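Crushed corners on small cartons when packing mixed orders

Posted in Packing and Shipping, July 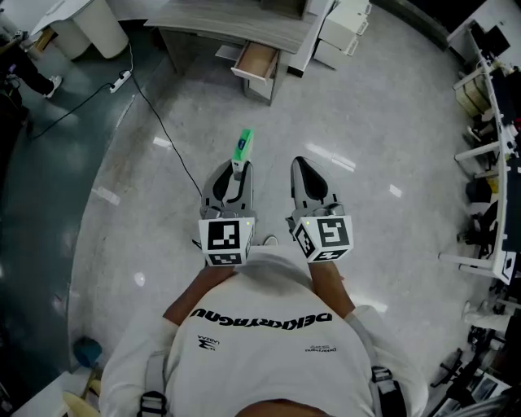

I pack small retail cartons, mostly thin printed board, into mixed orders. Each carton weighs under 200 g. They go upright into a mailer with a 300 g item next to them, and too many reach the customer with a dented top corner. Void fill is crumpled kraft paper. Would a heavier mailer fix this, or is it the fill?

Maksym Antoniuk

3 replies

Hollon
Change the fill first. Crumpled paper settles in transit, and then the heavier item slides into the carton. Put a single-wall divider between the two, cut to the full inside height of the mailer. Lay the carton flat on its largest face if the depth allows. Upright, the top edge takes the load whenever something is stacked on it. Leave 15 mm clear under the lid and fill that gap last.

We ship 800 orders a month this way and stopped getting corner claims after the divider went in.

Wondix
just use bubble wrap

Descombe
Agree with the divider. Also check where the cartons are gripped. Thin board should be held across the wide faces, near the middle. If it is pinched at the top edge it may be creased before it goes in the mailer. Pull a few off the bench before sealing and look at the corners under a good light.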